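Learning the Long Way: A Semester in the Karam Simulation Studio

By the time most of the campus has gone to dinner, the Karam Simulation Studio at Plosenov Technical College is at its busiest. Students in the second-year automation course work in pairs, each pair sharing one workstation and one virtual robot. The course runs from September to December, and every student who passes it will have planned, tested and defended a complete household task for a two-armed machine.

The course was redesigned two years ago. Under the earlier plan, students wrote short programs for a single arm bolted to a bench and were graded on speed. Faculty members found that graduates arrived at their first jobs with little sense of how a robot must share a room with furniture and doors. The present version, taught with a software package called Vuvari, places the machine inside furnished rooms and asks students to account for everything in them.

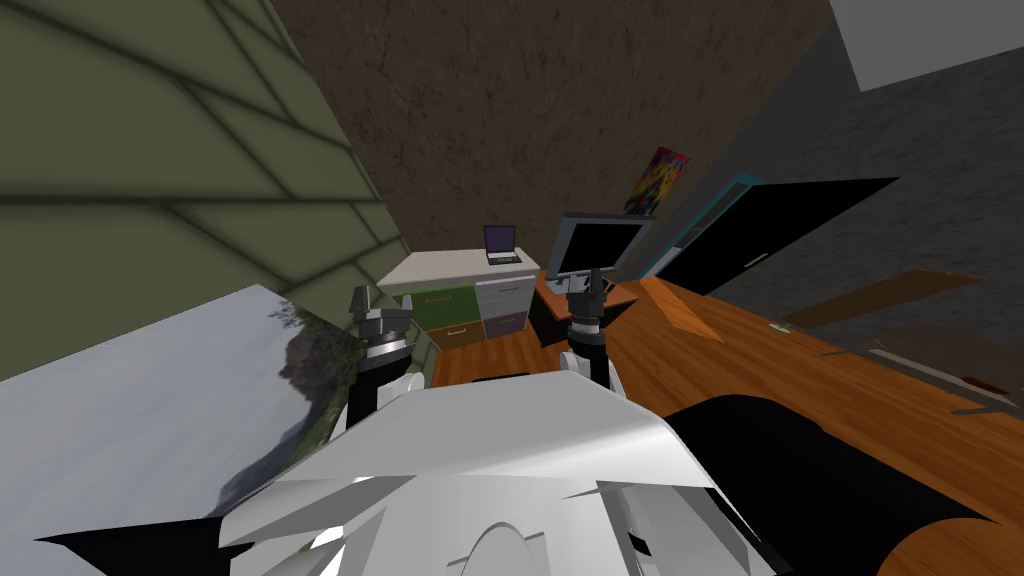
A simulated room in Vuvari, with both arms of the virtual robot extended beside the wooden table.

Each pair receives a room in the third week and keeps it until the final review. The first assignment is a written survey: which surfaces the arms can reach, where the base may stand, and which objects should be left alone. Only after the survey has been approved may a pair begin to move the grippers. Instructors report that this rule is the least popular in the course and the one former students mention most often.

Every trial is logged. Over the last semester the class recorded 2508 attempts, of which 1480 met the standard set for the task. Failed attempts are not deleted. Pairs are required to choose 2 of them for close study and to present their findings to the class, with the relevant section of code on the screen.

The final review counts for 80 percent of the grade and takes place before a panel of faculty and visiting engineers from Gultero, the firm that supports the studio's computing costs. Pairs run their task once, without a restart, and then answer questions on their choices.

Enrollment for the spring section opens in December. Applicants must have completed the introductory programming course, and no earlier work with robots is required.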